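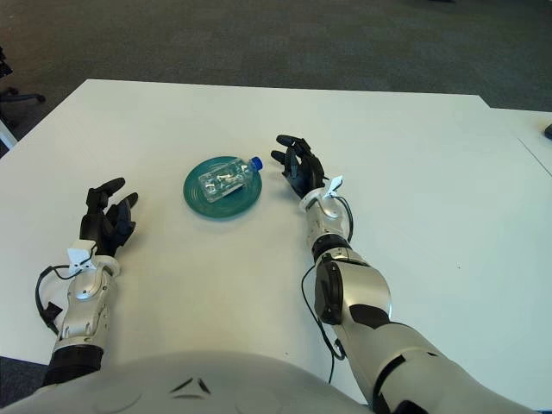
Thank you to all who answered my question about drinks and plates for the shared tables at Brornham. I have read everything twice and I would like to propose something before September. My first worry was the small bottles. They roll very easily, and a plate with a raised rim is a simple help: the clear bottle with the blue cap is lying on its side on the teal plate, its cap a little over the rim, and it has a border around it. On a bare white table I would not trust it.

On the list, somebody from the Okton group wrote:

> We stopped using plates under the bottles last year. It is
> one more thing to wash, and people put the bottle down
> anywhere. Why not just buy 30 coasters from Van Hecke and
> be finished with it? Also please think about bowls. If you
> want to serve water with fruit, a bowl is much nicer.

I understand the argument about washing, but I do not fully agree. A coaster is flat, so it stops nothing that falls over. The plate can also carry a biscuit or a slice of lemon, and we have them already in the cupboard.

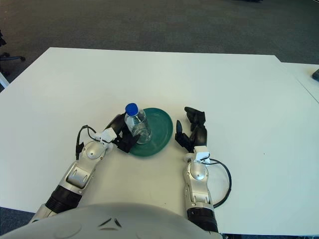

Bottle upright on the left part of the plate, cap on.

If the bottle stands to one side, as here, there is still free space on the other side for something small. I would ask everybody to put the cap back after drinking. It is a small thing, but the white tables are not pleasant to dry when the paper towels are finished.

About the bowls, I think Okton is right. The deep ones hold 700 ml when I fill them to a finger below the rim, and I measured this in my own kitchen with a jug.

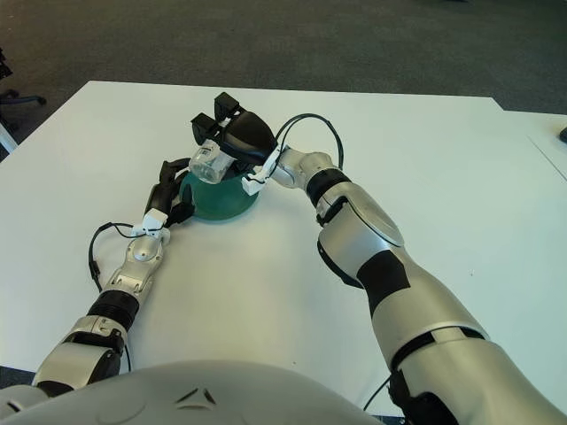

For fruit water I would fill them only to 465 ml, so there is room for the fruit and for a ladle. With 3 bowls we have enough for one long table. The Hirelon catalogue has a ladle with a hook on the handle, but I could not find the length of it. Does anybody have one at home and could measure it for me?

I can bring the plates and the bowls on the first evening, at half past six. Please write to the list if you prefer the coasters, and I will put both choices in the next message.

With kind regards,
the table person at Brornham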